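Kedau's free tier is being starved, and we should say so

Another update for the Kedau box in June, another shrug for those of us running the free player on our own machines. I've had it on the old PC under the telly for years. 2,130 films and episodes in the library, all ripped by me, all tagged by hand. Not a casual user then.

And what do we get? A new splash screen. Subtitles still drift. The remote app still forgets the PC exists every time it goes to sleep. Box owners got the new search, the watch list and proper surround sound, all in one go.

I know the argument. Boxes pay the wages. Fine. But who wrote the add-ons that made the box worth buying? Shiela Galang did the radio one in her spare time. Mylene Sarmiento kept the weather and news feeds alive for ages. Neither of them ownes a box.
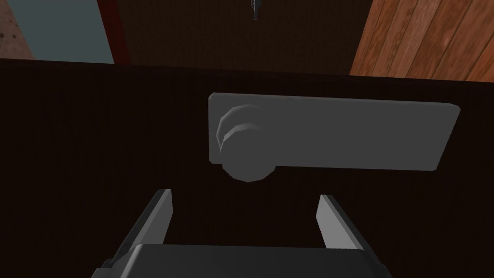 What I'd pay for

Give me a paid version. Seriously. I'd hand over money tomorrow for a PC build that gets the same features in the same month. Watard does it, one fee and you're done, and their player isn't even as good. The petition on the forum has 837 names on it and most of them said the same thing.

Shufen Yu reckons a paid build would kill the box. Don't see it. People who want a box want a box, they don't want to be fiddling with drivers at 11pm. Different crowd.

What I won't do is wait through 2 more releases of splash screens. Zedholm imports the whole libary, tags and all. I've got it downloading now.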